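Kandeo Hand-Held Gripper Kit
Set-Up Guide, Section 3: Planning and Budgeting for Your Station

Read this section before you place an order. It covers one station with one operator and two grippers.

3.1 Choose your test objects

1. List the objects your operators will handle in the first month. Squeezable packaging, such as a toothpaste tube, is a good place to start — it is cheap to replace and shows quickly how much jaw pressure an operator is using.

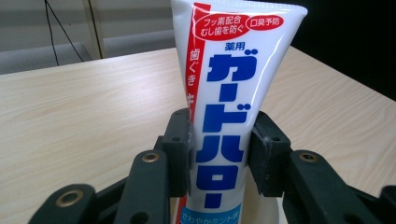
2. Buy duplicates of anything that dents or creases. Put these under consumables in your budget.

3. Measure the widest object on the list and check it against the jaw opening on your order form.

NOTE: Objects wider than 90 mm need the Clirkon long-link jaws, ordered separately.

3.2 Budget for wear parts

1. Order one spare set of finger pads per gripper. Pads scuff along the edges and corners first, and light scuffing does not affect grip.
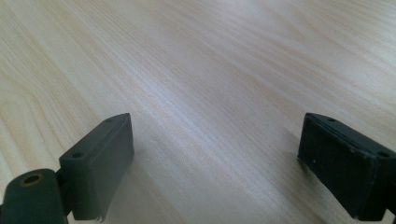 Pad sets are sold in pairs under part number 428. Festham ships them with screws but without a driver. Plan on some 354 hours of use per pair, less if your operators often pick from hard surfaces.

2. Add one spare cable per station.

CAUTION: Do not replace a single pad. A new pad facing a worn one will hold objects off center.

3.3 Plan the table and floor space

1. Choose a table the operator can reach across without leaning. A top with a cable hole is useful but not required.

2. Leave slack in both gripper cables, and keep them clear of the operator's forearms.
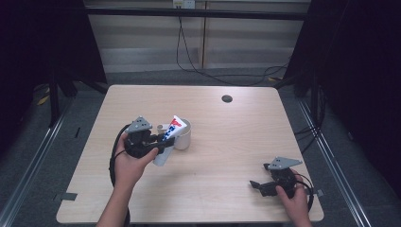

Figure 3-3. Two-gripper station in use, with tube and cup.

3. Allow for a wall outlet within reach of the station. If you need an extension, price a floor cover for it at the same time.

4. Send the finished list to McPhee for a quote. Quotes requested by the end of June include shipping on spare pads.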